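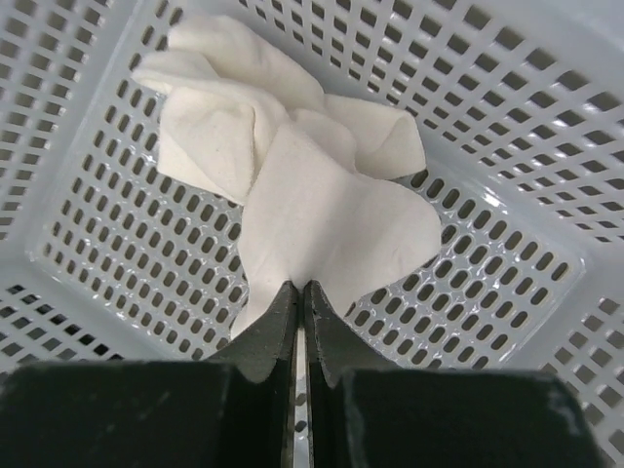
A basket is only a way of getting clothes from one machine to another, one reader of the first edition wrote, and a chapter on it could be cut to a paragraph. The objection is common among students who arrive from courses on washing chemistry, where the load is treated as finished when the drum stops. It leaves out the interval between the drum and the shelf, in which most creasing, most loss of small articles and a large share of re-soiling take place.

Chapter 4
Holding and Hanging: Small Articles After the Wash

4.1 Scope

Chapter 3 ended with the final spin. The present chapter covers the stage that follows, up to the point at which an article is ready to fold. It deals with small articles only: socks, washcloths, hand towels, underwear, infant clothing, and similar pieces. Sheets and other flatwork are treated in Chapter 5, and garments that need a hanger in Chapter 6.

Two pieces of equipment are considered. The first is the open basket, used to hold and carry. The second is the hanging rack with attached clothespins, used to dry. Folding floor racks and outdoor lines are mentioned where they differ in a way that affects the method.

Students should already be familiar with residual moisture (Section 3.6) and with the weighing procedure in Appendix B.

4.2 Terms

Holding time. The time an article spends in a basket between two operations. It is recorded in minutes and starts when the first article of the load enters the basket.

Open area. The part of a basket's floor or wall taken up by holes, as a percentage of the whole surface. Floor and wall are reported separately.

Bundle. An article, or several articles together, resting in a folded or crumpled state with inner surfaces not exposed to air. A single sock turned halfway inside out is a bundle under this definition.

Clip point. The place on an article where a clothespin closes.

Clip mark. A visible dent or ridge left at the clip point after drying.

4.3 The basket

Household baskets are made of plastic, wicker, wire, or cloth on a frame. Perforated plastic is the type assumed in this book unless another is named. It does not snag knits if the mold lines have been trimmed, it can be wiped clean, and it lets air reach the load from the sides and from below.

The holes in the floor matter more than is generally supposed. A damp article lying on a solid floor traps water against its lower face. On a perforated floor the same article has air beneath part of it, provided the basket itself is not standing flat on a mat or carpet. Slotted floors perform in much the same way as floors with round holes when the open area is equal.

Holes do not correct for a bundle. In the Urik trials, a test load of socks and washcloths was spun, weighed at 812 grams, and left in a perforated basket without being shaken out. Articles at the walls lost moisture at a steady rate. Articles inside bundles showed almost no change over the same holding time, and several had picked up a sour odor by the following morning. The same load, dried fully, weighed 458 grams.

Three working rules follow:

Shake out each article before it goes into the basket, even if it will be taken out again at once.

Do not press a load down to make room for more. Use a second basket.

Look into the basket after emptying it. Light-colored articles are easily missed against light-colored plastic, especially single socks lying along a wall or in a corner.

The last rule accounts for a good part of the problem called "sock loss" in household surveys. When baskets at the Brerska training laundry were checked at the end of each shift, the articles left behind were nearly always small and close in color to the basket. Changing to baskets of a contrasting color reduced the count. Checking by hand reduced it further and cost nothing.

4.4 The hanging rack

A hanging rack is a light frame, round or rectangular, fitted with clothespins along its rim or its inner rails. The clothespins are usually joined to the rack by a small hook or link and stay on it when not in use. The rack is hung from a rod, a pole, or a door frame.

Its advantage is density. A rack of modest size will take a full load of socks in the space one shirt would occupy on a line. Its drawback is balance. A rack loaded from one side tilts, the articles slide together at the low side, and air no longer passes between them. Load opposite sides in turn, and put the heavier pieces nearest the center.
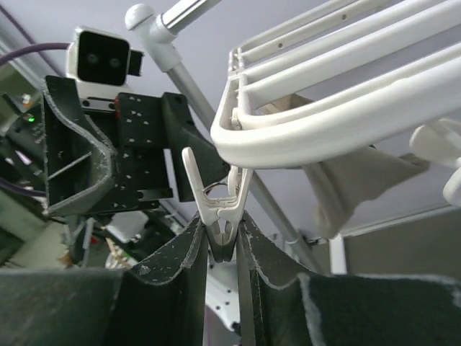

Clothespins that are fixed to the rack slow the work down, according to a comment returned with the Husar questionnaire, and loose ones kept in an apron pocket would be quicker. The comment has some merit for long outdoor lines, where the worker moves and the pins must move too. On a rack the worker stands still. A timed comparison at Husar found no difference in hanging speed once the articles had been shaken out beforehand, and the loose pins had to be gathered up afterward.

A plastic clothespin of the common type has two arms, two jaws, and a metal spring. Squeezing the arms opens the jaws. The hook or link that attaches it to the rack should turn freely. If it binds, the pin cannot line up with the edge of the article and will close at an angle, which leaves a deeper clip mark and a weaker hold.

4.5 Choosing the clip point

Socks are clipped at the cuff or at the toe. Clipping at the toe keeps tension off the elastic. Clipping at the cuff opens the sock and dries it sooner. Plistavex, the reference knit used in the exercises, is clipped at the toe throughout.

Washcloths are clipped at one corner if space is short and at two corners if it is not. Hand towels always take two pins. A towel hung from a single pin folds in on itself along its length, and the inner face dries last. The heaviest single article in the exercise set weighs 148 grams wet and is hung from two pins for the same reason.

Take up only as much fabric as the jaws need in order to hold. A thick fold inside the jaws stays damp after the rest of the article has dried, and should be felt with the fingers before the rack is cleared.

4.6 Sequence of work

Hang the rack first and check that it is level. Set the basket at waist height, on a table or stand, to the side of the weaker hand.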